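Popular Song and Its Words, handout 4
The second verse: what it has to carry
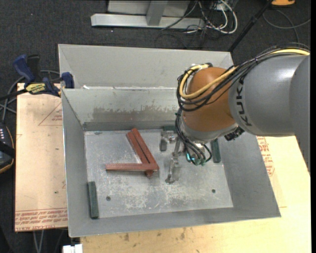
Valentin Ene disagreed with last week's handout. In his opinion the second verse is the weakest place in most rap songs, and listeners remember only the hook and the first four bars. He asked why we should spend a whole session on it.

I take his point for radio singles. On album tracks I hear it differently. The first verse has to tell us who is speaking and where. The second can already argue, or change its mind.

Please listen to "Hodgate" by Munton twice before Wednesday. In the first verse all the rhymes fall at the end of the line. In the second they move inside the line, and the drums drop out for two bars - count them if you are not sure.

Terms for this session:
internal rhyme
call and response
ad-lib (the second voice, often not printed in the lyric sheet)

Written work: choose one verse of 16 bars and mark the stressed syllables with a pencil. Aurel Zamfir has the printed lyrics, 40 copies. Bring your marked page to the session, also if it is not finished.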